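Don't Shred the Towers

My town replaced its office computers in February. The old ones went out on pallets, shrink-wrapped, and I asked the woman at the loading door where they were going. She said recycling. I asked what kind of recycling, and she said the kind with a truck.

I think that was a mistake, and I think a lot of schools, clinics and town halls are making the same one. A desktop tower is one of the last pieces of office equipment that an ordinary person can open, understand and take apart without breaking it. We should be taking them apart. Instead we pay by the pound to have them crushed.

I have no grudge against the recyclers. Steel gets recovered, copper gets recovered, and a shredder is better than a ditch. But a shredder treats a working memory module and a bent side panel as the same stuff, and they are very different stuff. One is worth a few cents as scrap. The other could go into a machine on somebody's desk that afternoon.

Look inside one of these cases and you find a design that expects hands. The colored plastic is a good example. On many office towers the parts you are supposed to touch are blue: the latch for the drive, the handle on the drive carrier. Somebody at the factory decided that the person opening this box might be tired or new at it, and marked the way in. 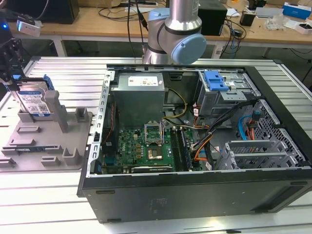
Side panel off, with the hard drive standing in its blue caddy to the left of the case.

The drive is the part that makes managers nervous, and they are right to be. It may have payroll on it, or student records. But the drive comes out by itself. If you are worried about the data, pull the drive, destroy the drive, and keep the rest. Shredding a whole computer to get rid of what is on one part of it is like burning the filing cabinet along with the papers.

Darragh Quinlan, who bought equipment for a school district for years, told me the real reason is paperwork. A pallet is one line on a form. A box of memory, a box of power supplies and a shelf of processors is three lines, and each one needs somebody to sign for it. I believe him. I also think a public office that can track 984 library chairs, as his did, can track a shelf.

The other objection is time, and it's a fair one. Marina Tzavaras runs the repair bench at Kemeys, a secondhand shop that sells refurbished desktops to families and small churches, and she lets people learn on the dead ones. A beginner there will spend a whole evening on one tower. Most of it goes to finding out where things let go. The memory has a small clip at the end of the slot. The processor has a lever, and you lift the lever before you try anything else. Cables are the slow part. They get tied in bundles at the factory and run under and over each other, and you have to follow each one with a finger to see where it ends.
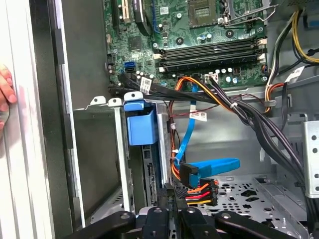 That slowness puts off the people who do the budgets. I would count it on the other side. The evening is when somebody learns that the big metal box with all the wires is the power supply, and that a computer that won't start may only need that one box swapped. I know adults who have thrown out a whole machine over a bad power supply. They weren't careless - they had just never seen the inside of one.

Some parts are not worth saving, and I'll say so. Nobody is lining up for old optical drives. Small drives from that period are slow, and I would not put one in a machine for a kid doing homework. Boards made for one maker's case often won't fit another's, because the screw holes or the power plugs are different. Sabina Begum, who used to sort parts at the same shop, kept boards only when she had a case to match, and the rest went in the scrap bin. That seems right to me. Taking a thing apart doesn't oblige you to keep all of it.

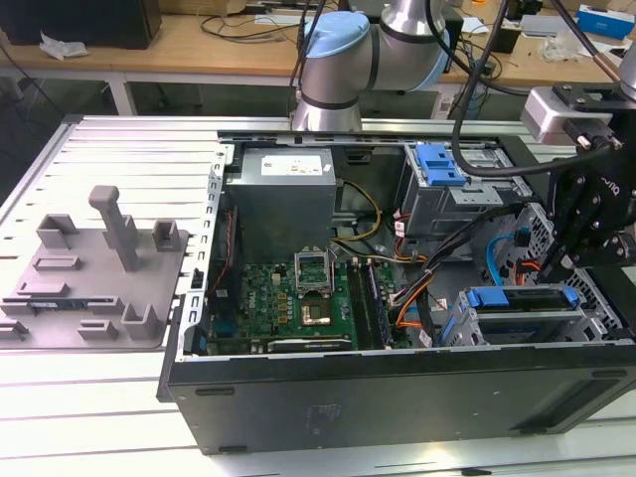

Power supply, board and drive bays, all reachable from the one open side.

What I would like is a small rule. Before a public office sends out a pallet, it offers the towers, minus drives, to any school or repair bench that will sign for them. Give them 10 days to answer. If nobody wants them, call the truck. It would cost an email and some floor space.

I have written to my town to ask for this. The reply thanked me for my interest and gave me the recycler's phone number.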